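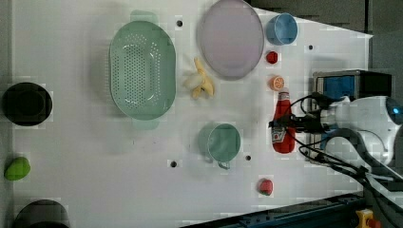 Kinditby Robotics Club - Frequently Asked Questions

Last updated 11 June 2023

Who can join?

Anyone in grades 9 through 12 who lives in Kinditby or Lotdale. You don't need to have built anything before. When I joined I couldn't tell a servo from a stepper, and now I'm the one answering the emails, so you'll be fine!

What are you working on this season?

We're getting ready for the Vernov Table Challenge. Your arm gets a table covered in kitchen stuff and play food, and it has to pick up whatever the judge calls out and put it where it's supposed to go. Fruit in the bowl, mug on the plate, that kind of thing. It sounds easy until you try it (I said it sounded easy, out loud, in front of everyone, and then spent all of May on the mug).

Which objects are hardest?

For us it's the ketchup bottle when it's lying down, and anything with a thin rim. The toy banana is sneaky too, with the peel open, because the gripper can go for a flap of peel and miss the fruit. Strawberries are the nice one. Everybody starts on the strawberry.

Do I have to know how to code?

Nope. We use Python and I'll sit with you for your first few sessions. If you'd rather work on table layouts, scoring or our team notebook, we need people for that too - the notebook is worth 16 points and we left it way too late last year.

How does the arm learn where to go?

Mostly by us showing it. One person guides the arm through a pickup, we save the run, then we move everything and do it again. We have 464 saved runs and we're trying to get to 1,024 before the challenge. Yes, it gets repetitive. Bring music.

What's Kozma?

Kozma is our own program for sorting and replaying runs. Two of our seniors wrote it and it's a little cranky, so save often. If it freezes on the loading page, close it and open it again before you text me.

Can I bring things from home for the table?

Please do! Cups, plates and play food are all great, as long as they're unbreakable. No real food, and no knives, even plastic ones.

Are there safety rules?

Hands off the table while the arm is running, hair tied back, and always know where the red button is. You'll hear that a lot from me.

How big are the teams?

Up to 6 people. You can pick your own or I'll put you with a group that has room.

What if I miss a session?

Just let us know and check the notebook when you're back. If you miss the one where you were signed up to record runs, please find somebody to swap with.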